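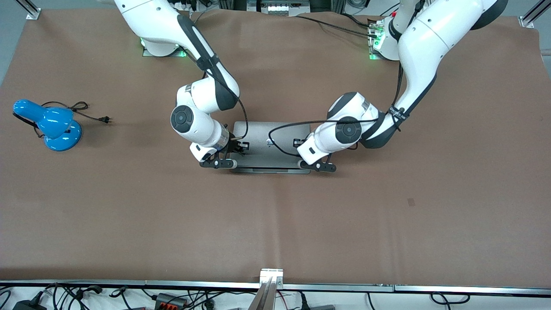 About Landura

Landura is a small repair school in Urside. We teach adults to mend household things: lamps, kettles, sewing machines, bicycles, chairs, trousers, the odd radio. We also run a repair bench, where you can bring something broken and sit with a tutor while you both try to work out what went wrong. We are not a charity and we are not a movement. We charge for lessons and we pay our tutors.

We are wary of pages like this one. Most of them seem to be written by people who have never met a customer, and after reading three or four you could swap the names at the top without anyone noticing. So we have tried to put down what we do, what it costs and where we think the limits are. If something you need to know is missing, ring the office.

How we started

The school opened in two rented rooms above a shop on Cele Street. The first course was on lamps and plugs, and it was badly planned. We had bought tools for a class twice the size and had not thought at all about where people would put their coats. The second course was better. Sewing came next, then bicycles, and after a while the shop below came up for rent and we took that as well.

It would be nice to say there was a grand idea behind it. Several of us had worked in repair shops and were tired of telling people that their toaster was not worth the labour. Often that was true. A paid hour of skilled work costs more than a cheap toaster and no amount of goodwill changes that sum. Your own hour is a different matter, if you happen to enjoy spending it that way. Plenty of people don't, and they should buy a toaster.

What we don't claim

We are often asked to say how much waste our students have kept out of the tip. We don't know. We have seen other places publish very exact figures for this, and when we asked how they were worked out we got answers that did not satisfy us. A kettle mended in our front room may fail again a month later. A coat with a new lining may hang in a wardrobe for years beside three newer coats. We would sooner leave the number off the page.

We don't claim that repair will save you money either. It may. A student who learns to replace a zip will probably come out ahead over time. One who takes up clock repair will almost certainly not, once the tools are paid for, and we have yet to see anyone stop at one clock.

And we have doubts about the word "community", which turns up on our own old leaflets more often than we would like. People come here to learn how to fix a chair. Some of them get talking and some keep their heads down and go home. Both sorts are welcome and nobody will make you wear a name badge.

The courses

Our basic course is called Skenent. The name was left over from an earlier plan for a newsletter and it stuck. It runs over 4 evenings and covers hand tools, safe working, taking things apart in an order you can remember, and the beginnings of fault finding. It costs £79, with tools and tea included. You do not need to have done anything like it before.

After that most people pick a subject. The longer courses in sewing machines, bicycles, small electrical goods and wooden furniture cost £279 each. There is a year-long place for people who are thinking of doing repair for a living, and that costs £799. Please talk to us before you book it. We have turned people down for the year course, and we have told others that they would be better off with a proper trade college, which can give them a certificate that employers know. Ours is a piece of paper with our name on it. It says you turned up and did the work.

Prices are the same for everyone. We tried a sliding scale and found that the people who could least afford it were too embarrassed to ask, while several who could afford it very well were not. If the fee is a real problem you can pay monthly at no extra charge.

The repair bench

The bench is open on Saturday mornings. Bring one item, and bring the lead, the charger or the missing screw if you still have it. We will not work on microwaves, gas appliances or anything with a mains fault that we can't test safely afterwards. Televisions depend on who is in. Please don't be offended if a tutor tells you that your item is finished. They have probably seen that fault before and they would rather say so at ten past nine than at noon.

There is no promise of a repair. You pay a bench fee whatever happens, because the tutor's time is used up either way, and the current fee is written on the board by the door.

Our tutors

All of them have earned a living from the thing they teach. We have been offered keen amateurs and some of them were very good, but we decided early on to stick to this rule and have not found a reason to drop it. Tutors choose their own teaching methods. The sewing room is quiet and the bicycle room is not.

We check every tutor's work ourselves before they start. References are useful up to a point, and that point is lower than most people think.

What former students say

We have left this section out. Nobody puts a bad quote on their own website, so the good ones tell you very little. If you want an opinion, come to the bench on a Saturday and ask whoever is waiting.

Finding us

The front door is on Cele Street. The street is narrow and parking is poor, so come by bus if your item allows it. There is one step at the entrance and a ramp we can put down if you ring the bell. The ground floor rooms are level. The upstairs rooms are reached by stairs only, and we will move a class downstairs if you tell us when you book.

The office answers the phone on weekday afternoons. Emails are read too, though more slowly. New course dates go up in February.

Page last changed October 28, 2022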